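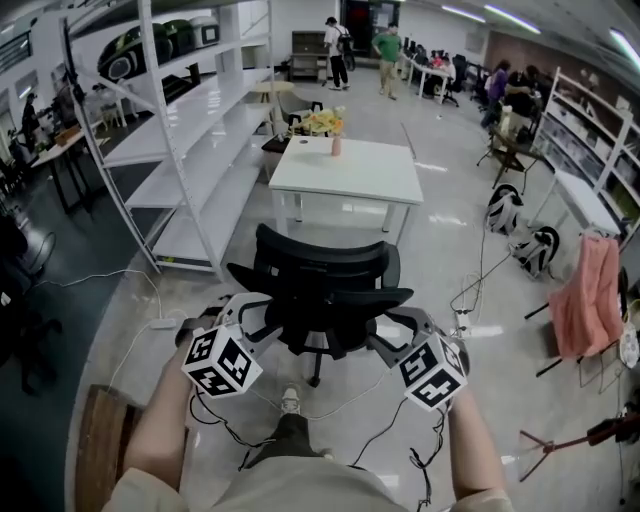
Albane Charpentier wanted to know one thing before she would talk about anything else: would it still feel like her own hands after a whole morning of it? Fair question, and I have been asking it myself ever since the Harnitness kit arrived in September.

Harnitness is Imatero's answer to a problem anyone who teaches robots by demonstration will know. You want a person to do an ordinary job, such as pushing a chair back to a table, and you want the robot to learn from it. Driving a robot arm by remote control is slow and tiring. With a handheld gripper the person simply walks up and does the job, and the patterned marker cubes on the fingers let the software work out where each one is as it moves. It sounds almost too simple, and I have become very fond of it.

Chairs turned out to be my favourite test. A mesh office chair on casters is a lovely awkward thing – it swivels when you want it to roll, it rolls when you want it to turn, and the backrest gives you a curve to hold where you would like a straight edge. My first 5 tries were dreadful. I gripped too low, the base swung round and I ended up chasing the chair across the room. By the end of the first hour I was closing the fingers on either side of the backrest and steering with my hips, and it had become good fun.

Setting up takes 16 minutes if you read the booklet, longer if you don't. The gripper weighs very little, but the cables do need managing. They hang down in front of you, and I would have liked a clip at the waist to keep them off my knees. Kieran Ní Mhurchú, who tried the kit with me, solved it with a strip of garden tie and has no plans to take it off.

The software is called Parsa, and it is the cleverest part of the package. It goes through each recording once you have stopped and marks any stretch where it lost sight of the markers. Of my 97 recordings it threw out 30, mostly from the early chair chasing, and I couldn't argue with many of them. I would like it to warn you while you are still working, though. Finding out over lunch that your best run is no good is a bit of a blow.

Keep the cubes clean, too. Imatero puts a Dustex cloth in the box and I thought it was padding until a thumbprint spoiled half a morning.

As for Albane, she had her go after coffee, moved a chair from one end of the room to the other, and asked whether she could try a door next.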